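Print this chapter | E-mail to a friend
January | By Diarmuid Ó Conaill
14 shares | 3 comments

CHAPTER 4
Wood and Water

Before you start: have Chapter 3 done, the part on saws anyway. You'll need a pencil, a steel rule, a scrap of any solid board and somewhere to leave it for a few weeks. A bathroom is good.

A door sticks in August and swings free in winter. Everyone has met that door. Somebody planes the edge in August, it works, and by January there's a gap you can see the hall light through. The door did what it does every year. The person with the plane had not read this chapter.

Wood moves. It moves as a tree, as a log, as a board, as a table your grandmother left you, and it goes on moving as long as there's any wood left. Old wood as well. People will tell you that a beam from an old barn is "done moving" and they are wrong, it's just slower to surprise you if it stays in the same air. Bring it into a heated house and watch.

So, three questions for the chapter. Where is the water. Which way does the board move when the water leaves. What do we do about it at the bench.

4.1 Where the water is

Picture a bundle of drinking straws glued together. Crude, but it gets you most of the way. The straws run up and down the trunk. Water sits in two places: in the hollow of each straw, and in the wall of the straw itself. We call the first free water and the second bound water. Learn both names, they come up again in Chapter 9.

Free water goes first. It weighs a lot and does very little. A fresh log can lose a great deal of it and not change size at all, which fools people every spring. They weigh the log, see it getting lighter, measure it, no change, and decide their species doesn't shrink.

Then the hollows are empty and the walls begin to dry. That point has a name, fiber saturation, and for most woods we put it at some 30 percent moisture content. Below it the walls get thinner and the board gets smaller. Above it, nothing. All the trouble in furniture happens below.

Moisture content, if you've skipped ahead: weight of the water divided by the weight of the bone dry wood, times one hundred. Dry wood on the bottom of the fraction, not total weight. This is why a very wet log can read over one hundred percent and nobody at the mill blinks.

4.2 Three directions, three amounts

The part to learn by heart. A board does not shrink evenly.

Along the straws, so along the length: next to nothing. Ignore it for furniture. (Exceptions at the end of the chapter, mostly to do with wood from leaning trees.)

Across the rings, from the middle of the tree out toward the bark: some. This is radial movement.

Around the rings: the most. Often about twice the radial figure, varies a lot by species. This is tangential movement.

Everything else follows from those. Why a round post splits down to its center. Why a square leg goes diamond shaped. Why a flat sawn plank cups, with the hollow on the side that faced the bark. Draw the rings on the end of a plank, imagine each ring trying to pull itself straight as it dries, and you can call the cup before it happens. Do it for ten scraps. You'll get quick at it.

A worked case. Take a flat sawn board of hard maple 300 mm wide, at 14 percent when it came off the stack. It goes to a heated room and settles at eight. Six points of drying, and our table in the back gives roughly a third of one percent of the width for each point. Call it six millimeters lost. Now imagine you had screwed that board tight to a frame at both edges. Something gives. Usually the board, with a bang, at night.

Quarter sawn from the same log you'd lose closer to half that. Costs more, of course.

4.3 A shop that got it wrong

When I was starting out I worked for Hafþórsson, a small outfit in Giststead making counters and tabletops. Two of us and a dog. We bought 3,000 board feet of maple from Kornitz, the mill up the valley, nicely kiln dried and stamped as such, and stacked it in the lean-to since the shop was full. It rained for a month. Kiln dried means it was dry the day it left the kiln. It says nothing on what happens in a lean-to.

We had a meter, a Pludum with two pins and a cracked dial, and it lived in a drawer. Tops went out in the fall. By Febuary the phone was going. Cracks at the ends, mostly, and breadboard ends sticking out past the sides like ears. We replaced every one. I now own three meters and check boards the day they arrive, again before cutting and again before glue, and I'd ask you to do the same all through this course.

Things to write in your notebook before the first exercise:

- species, if you know it
- width in two places, pencil marks so you can find them again
- flat sawn or quarter sawn, from looking at the end
- reading, time of day, which room

Don't tidy the numbers later. A odd reading is worth having.

4.4 Reading a board before you cut it
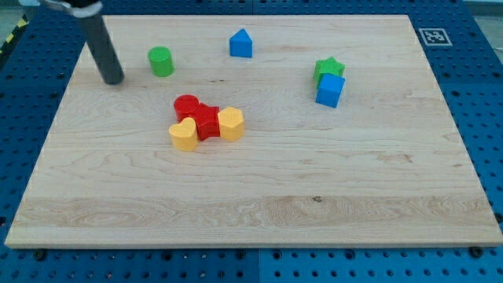
Face grain comes first in any reading, as it's what you see across a room, but slow down and use your eyes in order. General direction, then where it changes, then defects, then the ends. The maple board is decent practice: the lines run mostly sideways, then lower down there's a broad swirling band, a shade darker, with a small knot sitting in it. Straight stuff first, that planes easily. The swirl I'd mark with chalk and come at with a sharp blade and a light cut, fibers there rise and dive and a dull iron will tear them. Around a knot the straws bend to get past, so expect that bit to move its own way as the board dries. Then the end grain, the paler strip along the near edge. Water leaves fastest through ends, which is where checks begin, so seal yours with wax or old paint before it goes in the bathroom. Measure tonight. Measure again in a week, same marks, same time of day, and bring both sets of numbers to 4.5.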